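Modules > Practical Robotics > Handout 4: Two arms, one table

Right, this is the handout I promised on Thursday, mostly so that I can stop drawing the same thing on the whiteboard. It covers the two-arm exercise, how you record your runs, and what I want handed in. If you missed the session, read it with Planar open next to you, as I'll be using its menu names without explaining them.

You've all driven one arm by now. Two arms is the same job with a lot more arguing! Each arm has its own idea of where zero is, and if you calibrate them separately you'll get a pair that both think they're right. So calibrate them together, in the same session, left first. Baiba Bite's group skipped this last year and spent an entire afternoon chasing what they thought was a software fault (they've given me permission to tell you that).

Now, the tasks. We call the tabletop sets by silly names, and yours is Kekevberg – a bit of everything, soft things and hard things mixed up. Your group picks one object to move and one place to put it. That's all. Please don't try to tidy the whole table, however tempting it gets. 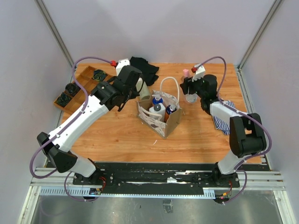 Fig. 1. The Kekevberg set: divided tray at back left, paper bag with three bottles in the middle.

Have a think about which arm should go for what before you touch anything. The bag has a rope handle that stands up in a tall arch, so a gripper coming in from above has to deal with that before it gets near a bottle. The striped cloth is partly under the right arm's upper link, and I'd like at least one group to plan for that properly. The clear glass container is the one I'd leave until you're confident, as depth readings on glass are horrible and you'll be guessing at the rim.

Watch your cables as well. They follow the arm round the elbow and back to the base, so a big twist at the wrist pulls on everything behind it. Slow down and unwind.

Recording: save every run, including the bad ones. The Niledden archive holds 1,521 runs from earlier years and 666 of those are marked as failures, which are much the most useful part when you're writing up. Keep each run under 60 seconds and put your group name in the notes box.

Hand in one page per group, with your plan, one run that worked and one that didn't. Parviz Mirzaei is marking this one, and he likes a sketch.

Questions to me in the lab, or after four in the Gentile room.

Practical Robotics teaching pages | Contact the module office | Back to top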